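Section 7. Stacking and Spreading Out the Bowl and Cup Set

Now for the fun part! Cover the table with a plain cloth so the colors pop, then build from the bottom.

1. Set down a bright blue bowl and nest the wide purple bowl inside it.
2. Stand the yellow-green cup upright in the purple bowl.
3. Rest a cyan-blue bowl on the cup — a little tilt is fine.

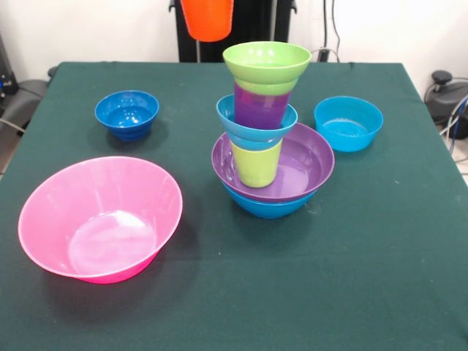 Fig. 15. Center stack, with three bowls left out around it

Caution: Lift the top bowl off before you move the stack.

4. To sort or choose pieces, spread them over the cloth, rims up. Cups can stand between the bowls.

Note: Leave finger room around each rim if you can.

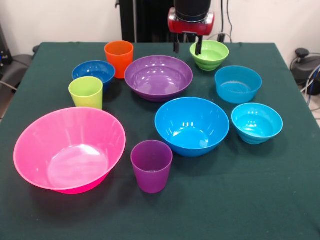
Fig. 16. Seven bowls and three cups spread out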